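28 January 2026

Notebook, bench side. Notes on the open day at Rudholm, written up the same evening so I don't improve them in memory.

Went over with two from our group to see the laundry demo they've been mailing people about since November. Invitation said "autonomous garment hanging in a home setting." I wanted to know three things before we commit any bench time to the same task: how much of it is scripted, what the failure rate is when they don't pick the item, and whether the wrist view alone is enough or they lean on an overhead camera they don't mention.

Parking is bad. Use the Enriquez lot across the road and walk.

Talk first, slides heavy. Their policy is called Vamisport, trained on 3452 episodes of hanging and taking down small items. Of those, 1657 are on the clip hanger and 1959 have some kind of recovery in them (person teleoperating lets it miss and then corrects). Those two obviously overlap and I asked by how much. No clear reply. If most of the recoveries are on the hanger then the hanger number looks better than I'd feared. If they aren't, the thing has barely seen a missed clip. Follow up by mail.

Also asked about success rate. They gave one number for "task completed" and the definition on the slide was that the item is on the hanger at the end of the episode. Held by one clip counts. Held by one clip at a corner counts. I would not call that hung, and neither would anybody with a wet sock.

Then the floor. Plastic strip hanger with molded loops, a metal spring clip on each of the near loops, small knits to hang. Clips swing freely and that is the whole difficulty. Touch one and it moves, and by the time the fingers close it's somewhere else. Two plain black fingers on the gripper with a textured pad, nothing fancy. I'd half expected custom tips.

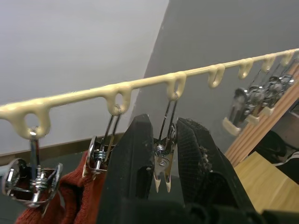
One of the other visitors wasn't having any of my grumbling. Clips are the right test, was the argument, precisely because they're cheap and shiny and won't hold still, and if I wanted to see something easy there was a pegboard demo down the hall. Fair. I said I had no quarrel with the clips, only with how the score is kept. Got the answer that we score our own drawer task the same way. Also fair, and I've put it on the list for us.

Floor results, my tally: 14 attempts while I stood there. I stopped marking partial ones separately after the first few because I couldn't decide what partial meant, so don't quote a rate from me. Impressions only:

- Approach is good. Slow, but it lines up with the clip and doesn't crash into the strip.
- Squeezing the clip open is where it hesitates. Opens, closes, opens again. Could be learned behavior from the recovery episodes, could be that it can't tell whether it has the clip.
- Chrome is nasty for vision. Bright spots on every curve. There's a mirror next to the setup too, with reflected clips in it. I asked if the mirror was a deliberate distractor and was told yes, then asked if they'd run it with the mirror taken away and was told not yet. So they don't know what it costs.
- Operator reset the item by hand between attempts and laid it more or less the same way each time. I asked for it dropped in a heap. They did it once, politely. The arm found the knit, picked it up by the middle and waited.

Overhead camera: there is one, on a pole. They say it's for logging only. I believe them but would like to see it unplugged.

Tastirow had a table in the lobby with their pads. Took two samples, in the blue drawer. They shed lint tests on to the customer as far as I can tell, so we should run ours with old wool before ordering any.

For us:
1. Get a strip hanger and spring clips, cheapest available.
2. Write down what "hung" means before the first episode. Suggest two clips, item still up after a shake.
3. Fix scoring on the drawer task. Yes, I know.
4. Ask Rudholm for the overlap count and any runs with a random start pose.

Not convinced it's ready to copy. Convinced the task is worth a week. Mail to Rudholm goes out tomorrow, with the scoring question on top.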